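Starstead Table Sorting - data card

Version of 8/28/20

Summary

Starstead Table Sorting is a set of short demonstrations in which a person moves food items from a tablecloth into a shallow cardboard tray, using two hand-held grippers. The demonstrations are meant for training policies that pick and place small objects of uneven shape with one or two arms. There is no robot in the recordings. The operator's hands supply the motion, and the gripper poses and jaw widths are converted to arm commands afterwards with the Murard retargeting scripts.

The set was recorded in Plellemton homes during one November and contains 2000 episodes. It is the household half of a pair. The other half, Russo, was recorded by remote control on a fixed bench and is released separately, with its own card.

Contents

Each episode holds:

- one video stream per gripper, taken from the camera on the tool
- tool pose for each gripper, in the frame of the first pose of the episode
- jaw opening for each gripper, scaled from 0 (closed) to 1 (fully open)
- a task string
- a home index, from 1 to 12

Episodes from 11 homes are in the training split. The remaining home is held out for evaluation and should not be used for tuning. Home indices are stable between versions, so results on the held-out home can be compared.

Task

The task string is one of three: "put the fruit in the tray", "put the dates in the tray" or "clear the small items". Large items such as bowls and pitchers are never targets. The operator chooses the order of picks, and either gripper may take any item. Where both grippers approach the same item, one yields. These moments have been kept, as they are useful for learning two-arm coordination, but they make the action labels less tidy.

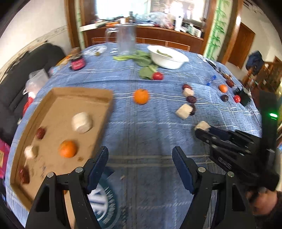

Figure 1. Tool view over the cloth, with the second gripper at a white cube on the right and the cardboard tray on the left.

The tray is not fixed to the table and its position differs between episodes. Policies that memorise a tray position do badly on the held-out home. No marker is attached to the tray or to the cloth, and poses come from visual tracking alone. Patterned cloths help the tracker a good deal. Plain glossy tables gave frequent loss of tracking, and most of the discarded episodes came from them.

Collection procedure

1. Lay out the items and the tray. Leave ordinary household objects where they are.
2. Hold both grippers still over the table for the start pose.
3. Start recording on both tools, then close and open each jaw once. The jaw signal is used to align the two streams.
4. Carry out the task at a steady pace. Do not correct a failed grasp by hand.
5. Return to the start pose and stop.

Operators had 70 minutes of practice before their first recorded episode. A dropped item does not end the episode - the operator picks it up again if it is still on the table and leaves it if it is on the floor. Episodes with a drop carry the flag "drop" in the index file.

Objects

The items vary in size, stiffness and surface. Dates are small, wrinkled and dark, and are often close to one another. Mandarins and tomatoes are round and tend to roll when a jaw touches them off centre. Pale food pieces with crumbly faces need a light grip, and the jaw opening at contact is the best signal we have for how hard they were held. There is no force sensor in either gripper. 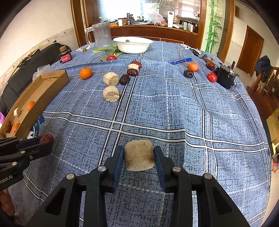

Figure 2. Both grippers loaded: a beige cylindrical chunk between the centre jaws and a dark red date at the tip of the gripper on the left.

With both jaws full, the two streams should be used together. A single tool camera sees its own jaws well and the other gripper only in part, so the state of the second jaw is best read from its own stream or from the jaw signal. The baseline loader returns the streams in pairs for this reason. It can be set to return one, but we have not tested training that way.

Known problems

- Fast wrist motion blurs the tray and nearby items. Blurred frames are not removed.
- Windows behind the table are overexposed in many daytime episodes.
- Operators' hands appear in the edges of some views. A policy may learn to use them as a cue. Masks for the hands are supplied but are coarse, and they miss hands in deep shadow.
- The left and right tool labels were swapped in a small part of home 11. The index file has been corrected, but the file names have not. Use the index.
- Jaw opening drifts slightly over long sessions. Rescale each episode from the close-and-open motion at its start.

Privacy

Householders agreed to release of the recordings. Faces and readable letters or documents were blurred where found. Audio was not recorded. Requests for removal are handled by episode number, and removed episodes leave a gap in the numbering.

Use

The set may be used for research on manipulation and imitation learning. It is not suitable for work on food safety or food recognition, as items were labelled only as far as the task strings required. Users who mix it with Russo should note that the jaw scale is reversed there - 1 is closed - and that Russo poses are given in the bench frame.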